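Re: [office-list] deionized water order – box on the round table

Birutė, all,

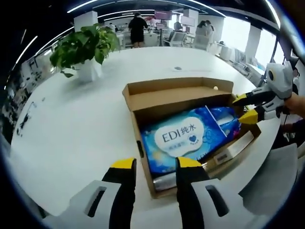

Quick one before I run to the 10:00 call. Went through the order from Wirnel. The blue package with EDI纯水 on it is the water, so please don't file it under snacks like last time. Paper slip says 22 on it, invoice says the same, fine by me. Have not checked the silver wrapped thing yet – Uldis, is that yours? If so take it out today.

> On Birutė Luik's message:
> Has anyone seen the water for the humidifiers? Cindari says
> it was delivered to the third floor but reception has no
> record. Also can we agree where boxes get opened. I found
> packing stuff in the kitchen drawer again.
> Birutė

On the second point – round table is good, kitchen is not. Keep the gray cardboard insert with the box untill we know nothing goes back, they charged us for missing packaging in August. After that flatten it, recycling is by the stairs, room 121.

Humidifiers: purified water only pls, tap leaves white dust on everything and Hannelore had to wipe down all the desks. Top up in the morning, switch off at night.

Next order I will do thru Poto unless somebody objects, shipping is cheaper. Need to know by noon how much you all want.

And would someone water teh plant on that table, I'm out the rest of the week.

Žydrūnas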